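Visit to the Tirberg open day, 21 April 2023

We drove out to Brakthorpe to see the Tirberg automation workshop, which opens its doors to visitors once a year. The trip is 90 minutes from our office, and parking was easy. Visitors got a badge and a floor plan at the front desk and were put into groups of 11.

The first stop was the packing hall. Tirberg builds small handling cells for firms that make plumbing and door hardware, and two cells were up and running. One was sorting brackets into trays. It was set to 616 parts an hour, which our guide said was slower than normal so people could follow it. The noise was lower than I expected. We could talk without raising our voices.

After that we went upstairs to the simulation room. This was the part I had come for. Tirberg tests a grasp on the computer before anyone cuts metal for a new gripper. The software is called Ivano and was written in house. The models are kept plain, with one part on a bare surface and very little else, so that the runs go fast.

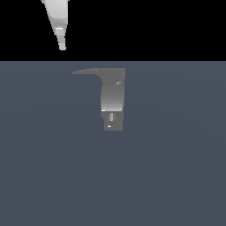

Odd shapes take the most time. A box or a straight tube can be picked up from almost any side, but a part with a long thin arm on one side may tip when the finger comes down on it. The staff change the approach angle a little, run it again, and keep the results in a table. A new part gets 322 runs before it is passed to the workshop. I asked how well the results match the real cell. The answer was that approach paths carry over well and friction does not, so grip force is still set by hand downstairs.

Lunch was soup and sandwiches in the canteen. In the afternoon there was a short talk from Tkachenko, the company that supplies the controllers. Most of it covered service contracts and spare parts, and I skipped the last part to go back to the packing hall and look at the tray feeder.

Tirberg plans a second visitor day in June, with the welding area included. It was closed this time because of floor work. Sign-up is by email and the groups will be the same size. Wear closed shoes, as they do check at the door.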